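Gullwood Community Hall Association
Minutes of the General Meeting held 4 February 2018

Present: 14 members, as per sign-in sheet. Hazel Schumacher in the chair.
Apologies were received and noted.

1. Minutes of the previous meeting

Read and accepted with one correction. Under "Parking," the words "north gate" should read "east gate."

2. Matters arising

The lock on the side door has been changed. Anyone still holding an old key can throw it out. New keys are signed for at the office, one per group.

The letter to the county about the storm drain on Thevar Road has gone out. No answer yet. H. Schumacher will call if nothing comes by the end of the month.

3. Finances

The balance in the general account was read out and accepted. Rent from the regular groups is paid up except for two, and both have been sent reminders. The heating bill was higher than last winter. It was pointed out that the thermostat in the small room was left on high over the holidays. A note will go up beside the switch.

Moved and seconded that $3,000 be set aside for the floor in the main room. Carried.

4. Floor repair

Two quotes are in. The Arnska quote covers sanding and sealing only. The Hato quote also covers replacing the boards by the kitchen door, where the floor has gone soft. A member asked if the soft boards could wait another year. The general feeling was no - someone will put a foot through. Moved and seconded to accept the Hato quote, provided the work can be done in July when the dance classes are on break. Carried, one against.

The chairs will have to be stored somewhere for the length of the job. To be settled at the next meeting.

5. Refreshments at hall events

There was a long discussion on whether to keep selling food at the film evenings or go back to having people bring a plate. Points raised:

Sandwiches left over at the end of the night are money lost. Drinks keep and can be sold the next time. Some people come straight from work and want something to eat. The kitchen is too small for more than two people at once.

Agreed to carry on selling until the summer, with a shorter list: sandwiches, cold drinks, coffee. No hot food. Prices stay as they are.
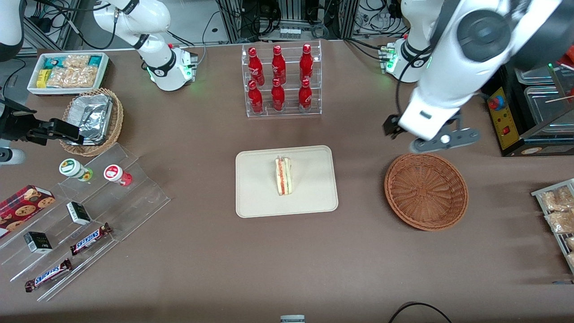

Item 5: sandwich on a tray, with Coca-Cola in the bottle rack.

Labels for sandwiches were also brought up. Fillings must be written on a card, with nuts, egg and dairy marked clearly. H. Schumacher will print a set of blank cards.

6. Bookings

The choir has asked to move to the later slot. No objection, as long as they stack the chairs afterward. The request for a weekly yard sale in the parking lot was turned down, as it would block the fire lane. They may ask again for a single date.

7. Membership

Membership stands at 159. Renewal forms go out with the next newsletter. It was suggested that the form be cut to one page. Agreed.

8. Other business

The piano needs tuning. Left to the choir to arrange, with the hall to pay half.

A blue umbrella and a child's left boot are in the lost property box.

The sign at the road is hard to read after dark. A member offered to price a small solar light and report back.

Next meeting: date to be posted on the notice board. Items for the agenda should reach the chair a week ahead.

Meeting closed at 8:50 p.m.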